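4.2 Contact rules for cluttered household scenes

The working rules in this section apply to every simulated tabletop trial in the Drikley set. They were drafted after a review in November, in which 1286 logged approaches were checked by hand and sorted by the first surface touched. In 25 of them the first contact was with an item other than the target. Most of these cases involved thin or open items placed next to a taller one, so the rules address spacing and finger height before they address grip force.

Rule 1 requires that the fingers point straight down before the arm descends below the clearance height, which is set to 10 cm above the tallest item within reach. Rule 2 limits speed below that height and forbids wrist rotation until the fingers are clear of all neighboring items. Rule 3 concerns fragile items. Eyewear, glassware and thin ceramics carry a fragile tag in the Atach scene file, and any planned path that passes over a tagged item must be checked again at the lowest point of the path - not only at its start and end. Figure 6 shows the type of layout for which Rule 3 was written.

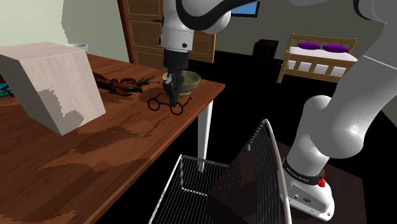
Figure 6. Simulated tabletop scene with the gripper low over a pair of eyeglasses and a green bowl.

The space between neighboring items is measured from the collision mesh and never from the rendered surface. The two can differ for bowls, where a coarse mesh may close off the interior, and for open shapes such as spectacle frames. Camargo scenes made before the mesh update should be rebuilt before use. Scenes that cannot be rebuilt are to be marked and left out of any reported success rate.

Each trial log must state the scene version, the list of tagged items and the lowest finger height reached. A trial without these three entries is treated as void under the Condus checklist, whatever its result. Logs are kept in full, including those of aborted trials. Changes to the clearance height between runs must be reported as a separate test condition.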